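Notizen Vortrag Grondilberg, Juli 2022 – NICHT vorlesen, nur Stichworte

Start: wer von euch hat schon mal eine Auswahlliste mit 127 Einträgen geerbt? Hände hoch. Kurz warten.

Dann gleich rein. Ausgangslage Rirard: Pflichtfeld "Kontaktgrund", gewachsen über Jahre, jede Abteilung durfte anlegen. Folge: alle nehmen "Sonstiges". Auswertung damit wertlos.

Was wir gemacht haben:
Export aller Werte mit letzter Verwendung. Doppelte zusammengelegt (Schreibweisen! "Rückruf" / "Rueckruf" / "RR").
Übrig: 14. Alte Werte nur deaktivieren, nie löschen – sonst zeigen die alten Vorgänge leere Felder. Hier langsam reden, kommt immer eine Frage.

Fehler Nr. 1: Mapping im Februar direkt auf dem Livesystem. Mehr als 1000 Datensätze mit falschem Grund, Rücksicherung hat den Abend gekostet. Seitdem erst Testmandant in Fliltgate, dann live.

Fehler Nr. 2: Workflows vergesen. Zwei hingen noch am alten Schlüsselwert und liefen einfach nicht mehr los, ohne Fehlermeldung. Also vorher nach dem Wert suchen, auch in den Mailvorlagen.

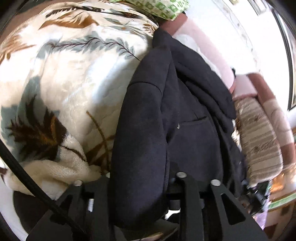 Kerubo Minja meinte dazu, deaktivierte Werte gehörten trotzdem in die Berichte, sonst stimme der Vorjahresvergleich nicht. Stimmt – Filter zeigen, falls Zeit.

Abschluss: Skript liegt im Ordner Mfaume, Fragen an mich oder Sharon Tanui. Beamerkabel wieder mitnhemen.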